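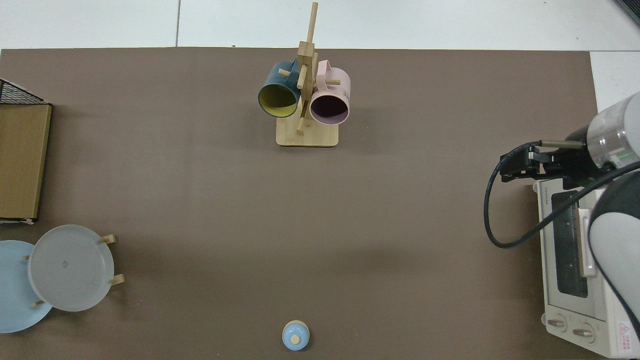
3.2 Drying and storage fixtures

The second group of items in the study covers fixtures that hold dishes after washing. Two types were considered: the mug tree, in which cups hang by the handle from pegs on a central post, and the dish rack, in which plates stand on edge between supports. Both are common in small kitchens where cabinet space is limited, and both are often left on the counter permanently, so that the drying place and the storage place are the same. Households with this arrangement were coded as "single station" in Section 2. Households that move dishes to a cabinet after drying were coded as "two station."

For mug trees, the main variables are the height of the post, the length and angle of the pegs, and the size of the base. A hanging mug places its weight to one side of the post, and the moment it produces grows with peg length. With mugs on opposite sides the load is partly balanced. With one mug only, a light base may tip when the post is bumped. Participants in the Mavwood interviews usually filled the upper pegs first, which raises the center of mass but keeps the handles within easy reach. Peg length also limits the range of handles that can be used. A thick ceramic handle with a small opening may sit near the tip of a short peg, and mugs in this position were the ones most often reported as having fallen.

The direction of the mug opening was recorded as a separate variable. When the peg rises at a moderate angle and the handle is centered on the body, the mug comes to rest with its mouth tilted toward the counter and water drains from the rim. Handles attached high on the body change this resting angle. We did not attempt to model the effect for individual mugs. Mugs were instead sorted by eye into draining and non-draining positions, following the procedure of the earlier Nogueira survey.

Plate storage raises different questions. A plate standing on edge takes little counter width, but it needs support at the lower rim and at least one point of contact higher up. In a slanted rack the plates lean in the same direction, and the spacing between supports determines whether adjacent plates touch. Contact slows drying on the facing surfaces and makes it harder to take out one plate without moving its neighbor. Plates of unequal diameter can be told apart from the front when the larger ones are at the back. Participants reported placing them in this order, although few described it as a rule. 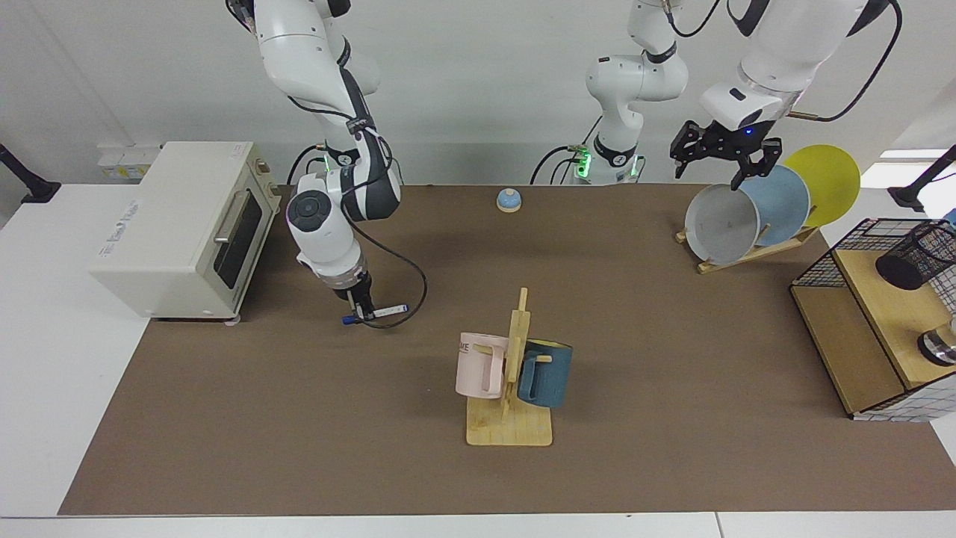
Removal was examined in the same sessions as placement. To take a plate from the rack, most participants held the upper rim between the thumb and fingers and lifted along the plane of the plate. Sideways force was rare and occurred mainly when the plate had caught between supports. The front plate was chosen first in nearly all trials in which the plates were alike. When they differed in color, some participants reached past the front plate for a preferred one. This behavior was more frequent in the Steltuseo kitchens, where plates were assigned to particular family members, and these trials were analyzed separately.

The amount of free counter around each fixture was also noted. Racks placed next to a small appliance, such as a toaster oven, lose access from one side, and an appliance door that opens toward the rack must be given clearance. In 6 of the 196 layouts, the rack had to be moved before the appliance could be opened fully. A mat under the fixtures limits sliding but does not change this clearance. Layouts of this kind were kept in the sample and flagged.

Coding was carried out by Qianru Jiang and checked against the written layout sheets. Disagreements concerned mainly the boundary between a rack and a single plate stand. A stand was defined as a support intended for one plate, whether for display or for drying, and a rack as a support with more than one position. Under this definition, a single plate left in a rack is still counted as racked. The Kovovix layouts, coded before the definition was fixed, were coded again in May with the revised sheet. The results reported in Section 4 use the revised codes throughout.

Figure 2. Fixture types and support positions used in coding. Stands and racks are treated as separate categories.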